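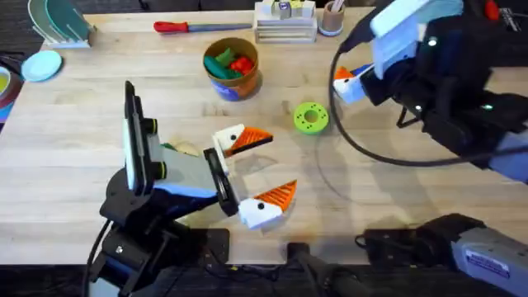

Notebook, September, Briem print room

Start 8:40. Second try at the chapbook for the Jolavbridge reading series. The order is 180 copies, 32 pages plus cover, sewn if we can manage it and stapled if we can't. I would like to avoid stapling. The spine is thick enough that the staples pull at the center fold, and the last one we did that way started to splay after a few readings.

Text is final as of last night. The author cut one section of the middle essay and added a paragraph at the end, so page 19 now runs two lines over. I tried tightening the tracking and didn't like it. Took the two lines out of the space above the section break on 18 instead. Anyone opening the file should know that break is set by hand and will not follow the style sheet.

Word count of the long piece is 3,252 after the cut. The series guidelines say 3,000. I wrote to the series people to ask if that matters and they said to leave it. Their email is in the project folder in case it comes up again.

Paper. The Plandport cream is fine for the inside pages. It folds cleanly with the grain and the ink sits well on it. Against the grain it cracks on the outer fold, and the last package had been cut the wrong way for our sheet size. Check the grain on every package before it goes on the cutter. Tear test or bend test, either is good. I have marked the good packages with a pencil arrow on the end.

Cover stock is Jotex, the gray-green. Scored first, then folded with the bone. Unscored it looks fuzzy along the spine.

10:15. First proof off. Problems:

– page numbers on the left pages sit 2 mm lower than on the right. This was in the master page, fixed.
– the title page is too high. Moved down one line.
– italic in the epigraph printed light. Might be toner, might be the font at that size. Went up half a point and it reads fine now.
– running head on page 1 should not be there. Removed.

11:30. Second proof. Better. Read the whole thing aloud with the door shut. Found "form" for "from" on 11, which spell check was never going to catch, and a doubled "the" across the line break on 24. Fixed both. The quotes in the second essay are still a mix of straight and curly because it came to us pasted out of a phone. Did a search and replace and then went through the apostrophes at the start of words one at a time, as those always turn the wrong way.

Lunch.

1:20. Sewing test, three-hole pamphlet stitch, waxed linen thread. Start from the inside so the knot ends up in the fold. I did the first one from the outside and the knot shows on the spine. Kept it as a sample of what not to do. Thread length of two and a half times the spine height is enough with some left over to tie. The five-hole stitch is stronger but it takes nearly twice as long, and for this page count I can't feel any difference when I open it.

The punching cradle is out of square at the left end. Shimmed with a folded strip of cover stock for now. It needs a proper fix before the full run.

3:45. Trimmed the sewn samples. Blade is getting dull, with a slight drag on the bottom sheet. Spare blade is in the second drawer under the type cases.

To do:

– send PDF of the second proof to the author and wait for a yes in writing
– order more thread, natural, same weight
– change blade
– square the cradle
– ask Jolavbridge if they want the copies numbered, and if so where
– colophon still says spring, change to fall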